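Fendthorpe @fendthorpe
2019-04-17

Thread on bin wear, part-presented parts and why I stopped trusting flat floors. Long. Mute if you don't store bar stock.

1/ Background. Small shop, short bar-shaped blocks in two colors, red-brown and dark green. Color marks the length class. They live in deep gray bins with one sloped side. Bins are on a 216-bin rack, Parry pattern, bought secondhand.

2/ The sloped panel is there so blocks slide to the floor as the bin empties. It works until the surface gets rough. After that, a bar will stop halfway, then let go when you reach for something else. Fingers get pinched.

3/ Wear shows up in the same place every time: low on the slope, where everything lands. First scratches, then a dull patch darker than the rest of the panel. The walls hardly change.

4/ I logged one bin from new. 200 fills, no visible patch. 2000 fills, patch across most of the lower slope. Retired at 3974 fills, and it was retired for a split corner. The patch never went through.

5/ So a worn patch is a friction problem first and a strength problem a long way second. People throw bins out for the patch. Run a hand down it. If a block slides from the top without stopping, keep the bin.

6/ Cleaning. Damp cloth, mild soap, dry with a second cloth. No abrasive pads. I used one in February and the slope on that bin now holds dust in every groove. My error, recorded so you can skip it.

7/ Floor stains are cosmetic in our case. Dark smudges come off the blocks and migrate. I wipe the floor when the bin is empty and ignore it otherwise.

8/ The junction of slope and floor needs more attention. Grit packs in there and the wiping cloth rides over it. A plastic scraper, one pass each way, then vacuum. I do this at every tenth fill.

9/ Mixed colors. The rule on paper is one color per bin. In practice the last few of each end up together. Fine for storage, bad for counting. If you have to mix, keep the labels for both on the outside and take one off when that color runs out.

10/ Low bins are the slow ones. A full bin gives you a block on top, any block. With a handful left they lie at every angle, one up against another, and a bar flat on the floor has very little edge to get hold of. Budget more time per pick at the bottom.

11/ Two fixes tried. Ribbed mat on the floor: blocks easier to lift, dirt much harder to remove. Taken out after a week. Shimming the back of the bin so the floor tilts forward: blocks gather at the near wall, cleaning unchanged. Kept.

12/ Shim height matters. Too little and nothing moves. Too much and the bars stack against the near wall and wedge. Raise it until a single block slides when you tap the side, then stop.

13/ Liners. I have a set of Clokus slope liners on the shelf and haven't fitted them. The edge sits proud of the panel and I expect it to catch block ends. Will report after a proper trial on two bins - one shimmed, one not.

14/ Refill point. I used to refill at empty. Now I refill before the floor shows through, except when a bin is due for cleaning, when I let it run right down.

15/ Typical low bin, three red and two green left, slope well into its patch. Next on the cleaning list.
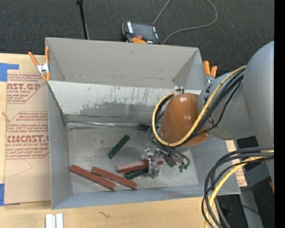
Pascual Medina
Refilling early only helps if you rotate. We did it for a year with similar bars and the bottom layer never left the bin. Same blocks, under everything, picking up grime the whole time. We tip the old ones into a tray now, fill, and put them back on top. Also, did you try the shim under one corner instead of the whole back edge? Ours wedge less that way.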